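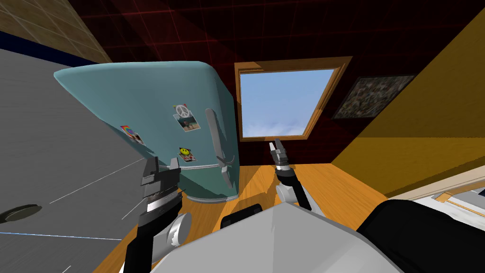 Kilari Kitchen Episodes: Data Card

Summary

Kilari Kitchen Episodes is a set of simulated two-arm manipulation episodes recorded in rendered kitchens. It was prepared by the Perrin group at the Postham Institute to support a study of view dropout, a training method in which one or more camera views are withheld from a policy at random. The release contains 755 episodes across 40 kitchen layouts. All images are computer-rendered.

Contents of an episode

Each episode contains three synchronized video streams, the joint positions of both arms, the opening of both grippers, and a short written instruction. One stream comes from a head view and the other two come from wrist views, one on each arm. Streams share a single clock and may be indexed by step number.

The head view is not leveled. Its tilt is drawn once per episode and held fixed, so walls and floors may run at steep diagonals. Users who require upright images should apply the rotation stored with the episode. The wrist views are stored as rendered and carry no correction.

Shadows are rendered at low resolution. In wrist views close to a surface, shadow edges may appear stepped or saw-toothed, and these edges can cross both the surface and any object on it. The maintainers have left them unfiltered. An edge detector applied to the raw images will respond to them. 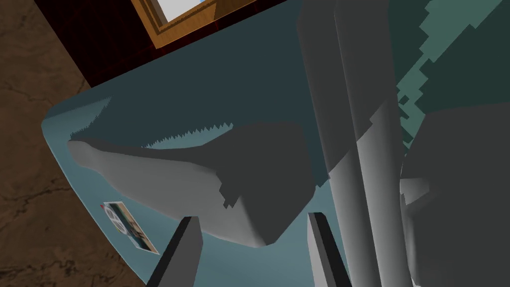 Method

The study compared two policies of equal size. The baseline received all views at every training step. The second policy, named Lalto, had each view removed independently with a fixed probability, and a step with no remaining view was drawn again. Both policies were trained on the same episodes and tested in layouts held out from training.

Results

With all views present, the two policies performed at nearly the same level. With the head view removed at test time, Lalto completed 53 percent of the held-out trials. The baseline fell well below this figure, and most of its failures took place during the approach, before either gripper had closed.

Wrist views differ greatly in how much they reveal about the task. A gripper may be open and empty with only a wall, a floor, or a window frame behind its fingers, and a policy limited to that view must depend on joint positions and on what it has seen earlier in the episode. 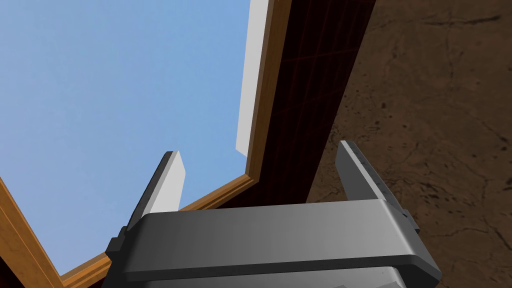
Steps of this type were kept in the training set. An early version of the filter removed them, and policies trained on the filtered data moved the idle arm without purpose during testing. The filter was withdrawn before release.

Known limitations

Wall, floor, and appliance textures are drawn from a small library and recur across layouts. Contact between the fingers and thin handles is approximate. No transfer to physical robots has been measured, and the results above should not be read as evidence of it.

Maintenance

Séverine Gautier maintains the release. Corrections are collected through the year and published each October. Reports of faulty episodes should give the episode number, the view, and the step at which the fault occurs.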